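4. Regional Expansion and Partner Channels

The account in this section draws on company filings, two rounds of interviews, and the partner register that Ploleck made available to the authors. Figures refer to the position at the close of the reporting year.
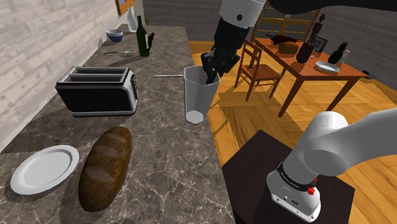

Figure 3. Rendered kitchen counter with plate, loaf and toaster.

4.1 Background to the Partner Program

Ploleck began as a supplier of billing software to small utilities and property managers. In its early years it sold directly, with a sales team of five people who handled every contract from first meeting to renewal. Direct selling gave the firm close knowledge of its customers, but it also tied growth to the number of staff who could travel. By the time the board reviewed its strategy, the company had customers in only two regions and a waiting list for installation in a third.

The partner program was the board's answer. Under its terms, local firms were given the right to sell and install Ploleck products in return for a share of the yearly fee. Ploleck kept control of pricing, product updates and second-line support. The first two partners were Kostis, a systems installer with a long record in municipal contracts, and Sternetti, a smaller firm that worked mostly with housing operators. The two differed in size, in customer base and in the way they paid their sales staff, and these differences shaped the results reported below.

4.2 Growth in Contracts

At the end of the reporting year Ploleck held 287 active contracts. Of these, 84 had been signed through partners. All of the partner contracts were new to the company in that year, and none had been moved across from the direct sales list. The distinction matters for the reading of the growth claim made in the company's public statements, which counts both channels together and does not report renewals as a separate line.

Contract numbers alone give a limited picture of value. Partner contracts were smaller on average than direct ones, and many covered a single building or a single service line. The largest partner contract, signed by Kostis, covered 2,000 end users. Sternetti signed a greater number of contracts, but with smaller customers and shorter terms. Interviewees at both firms expected that a good part of these short contracts would be extended, although the register does not yet hold enough renewals to test this view.

4.3 Management of the Channel

Angharad Bellis, who led the partner program from its launch, described the first months as a period of "writing the rules while people were already using them." The original agreement did not state which party was to answer a customer complaint when the fault lay in the link between the software and the customer's own meters. Several such cases were passed back and forth before a shared support desk was opened in July. After that date, complaints were logged in one place and assigned by type.

Training was a second concern. Ploleck had planned a single course for all partner staff, delivered online. Kostis asked for on-site sessions, on the grounds that its installers worked in the field and seldom sat at a desk. Sternetti accepted the online course but sent only its managers, who were then expected to train their own teams. Both arrangements were allowed to stand. The interviews suggest that the on-site sessions cost more than planned, and that the cost was not charged back to the partner.

Prys Trevor, finance lead at the time of the study, regarded the unrecovered training cost as the main weakness of the program's first year. In his view, the fee share should have been set only after the cost of support and training was known. Bellis took a different position and argued that an early, simple offer was needed to bring in partners at all. The authors note that both views are consistent with the available accounts – the fee share was generous by the standards of the firm's later agreements, and both partners named it as a reason for joining.

4.4 Limits of the Data

Three limits should be kept in mind. The partner register was designed for billing and does not record the date on which a customer was first approached, so the length of the sales cycle cannot be compared between channels. Staff turnover at Sternetti meant that only one person interviewed in the first round was available for the second. Finally, customer satisfaction was measured by the partners themselves, using different questions, and the two sets of answers have not been combined here.

Ploleck has stated that a common survey will be used for all future partners. The revised agreement also sets a minimum contract term and makes each partner responsible for part of its own training budget. Kostis signed the revised agreement before the end of the study period. Talks with Sternetti were still open when the second round of interviews closed, and the terms under discussion were not made available to the authors. The effect of the new terms on contract size is taken up in Section 5, together with the comparison of direct and partner renewals.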